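Course Handout, Unit 3: Reading a Room Before You Change It
Interior Planning I, Kurian Building
Instructor: Imke Sauerland

This unit covers existing conditions. You record what is in a room before you draw anything new. The room used in class has exposed brick against white walls, a plank floor, a white table and blue chairs. 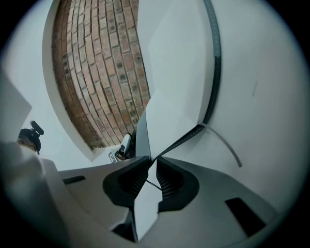
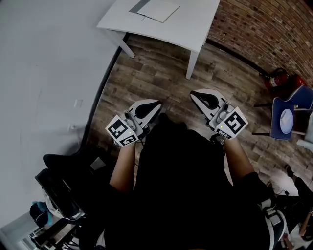 Start with the fixed elements. These are walls, openings, floor finish, and anything fastened in place. Draw them first, in pen. Brick gets its own hatch and a note saying whether it is painted or bare. Do not write "structural" next to brick unless you have the building drawings in hand. Most of last year's errors came from that one word.

Next, loose furniture. Use pencil. Tables and chairs go on the plan where they stand, including chairs that are pulled out or turned. Note the seat color and leg type on the schedule, not on the plan. A curved table edge has to be measured at the ends and the middle.

Then safety equipment. A fire extinguisher is recorded even when it is sitting on the floor. Write down its location and what is next to it. If other items are in front of it, that goes in the remarks column too.

Small items such as plates, papers, bags and cords are left off the plan. List them on the back of the sheet under "in use." They show how people use the room, and you will need that list in Unit 4.

Sheet format
Scale: 1/4 inch = 1 foot
Lettering: 1/8 inch, capitals
Margin: 1/2 inch on all sides
Sheet number: 962, then your initials

Time allowed for the survey exercise is 90 minutes. Work in pairs, one measuring and one writing, and switch halfway. Damián Contreras has the tapes and clipboards. Sign them out and back in.

Grading
Fixed elements, 17 points
Furniture and schedule, 15 points
Safety equipment, 8 points
Lettering and neatness, 5 points

Late sheets lose two points per day. Questions about the schedule form go to Kusum Shukla during lab hours.

Reading for next time: the packet on circulation, first half only. Bring tracing paper.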